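Soaking stamps off coloured envelopes without staining them

Asked in: Stamps and Postal History

I bought a box lot of kiloware from the Sidach club auction, 471 stamps on paper going by the label. Most are ordinary definitives on white envelopes and I've had no trouble with those. There are 85 on red or green Christmas envelopes, though, and the first couple I soaked came out pink along the perforations. Is there a way of getting the rest off without the dye running? Some of the newer ones are self-adhesive as well.

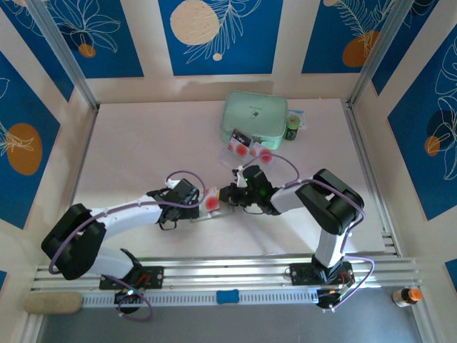 I've been using lukewarm tap water in an ice cream tub and drying them face down on newspaper. None of it is valuable, but there are a few nice postmarks I'd like to keep.

2 answers

Answer 1 (marked as helpful)

Keep the coloured paper away from everything else. Trim the envelope close to the stamp, leaving the perforations alone, and use cold water with a good pinch of salt. Float them face up so only the backing gets wet, and do a few at a time. As soon as the water starts to colour, lift them out and start again with fresh. Rinse each one in clean water before drying.

I'd stop using newspaper, as the ink can come off on a damp stamp. Plain white blotting paper is better. I buy the Flestari sheets and press the stamps under a heavy book overnight.

Water won't shift a lot of the newer self-adhesives. Leave those on piece, trimmed to a neat margin. Any with a good postmark I'd leave on piece too, whatever the colour of the envelope.

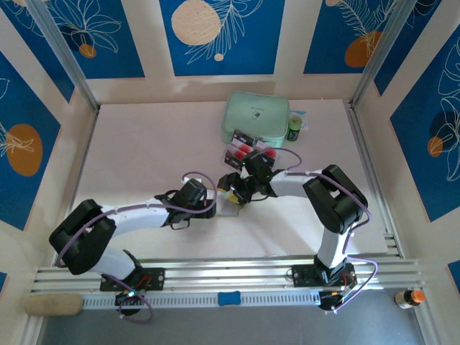
Two arms on a shared rail, grippers close together.

For the pink ones, try another cold soak the same day. Once it has dried in, I've never had much luck getting it out.

Answer 2

Don't bother soaking them. I had 337 on red paper from a Drulach dealer and binned the lot. Check the catalogue first, most Christmas issues are worth next to nothing used.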